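Section 4 - Windows and cords, Sostbridge flats

Applies to the big metal-frame windows in the curved wall. Ordinary square windows are in section 5, don't mix them up.

Before you start
Clear the ledge. Soft cloth, step stool, small screwdriver. Do it in daylight, you want to see the seals.

4.1 Opening the sash
1. Find the black handle on the lower rail of the sash.
2. Check the cord is hanging free - not looped round the handle.
3. Turn the handle until it stops. Don't force it.
4. Push the rail out with a flat hand. Max opening 180 mm, the stay catches it there.

CAUTION: only the sash opens. The other panes are fixed. Don't lean on them, don't push on them, don't stand anything heavy against teh glass.

4.2 The cord
Thin cord, small weight on the end. It should hang straight with the weight well clear of the ledge.
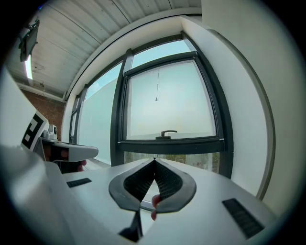
If it's hanging too low, shorten it:
1. Slide the weight up. Hold the cord above it with your other hand.
2. Tie a plain knot under the weight.
3. Trim the end, leave 10 mm.
4. Let go slowly. Swinging weight will chip the paint.

Note: full cord length from the store is 480 mm. Always too long, cut it after fitting and not before.

CAUTION: small kids in the flat - tie the cord up high. Every time.

4.3 Cleaning
1. Close the sash, handle fully home.
2. Wipe the frame first, then glass. Top to bottom.
3. Damp cloth only on frosted glass. No scrapers, no powder.
4. Dry the lower rail and round the handle.

Tralix spray is fine on the metal. Not on the seals, they go sticky and then the sash wont open in June.

4.4 Handle loose or stiff
Loose: tighten the screws a quarter turn each, try again. Stiff: one drop of oil, work it back and forth. Still stiff, stop there and call Apostolos Vasilakis at the Pillside office, ext. 2620. Mornings are best, closed Friday.

Spare handles and cords: ask for the Theodorakopoulos box, second shelf in the store. Sign the sheet.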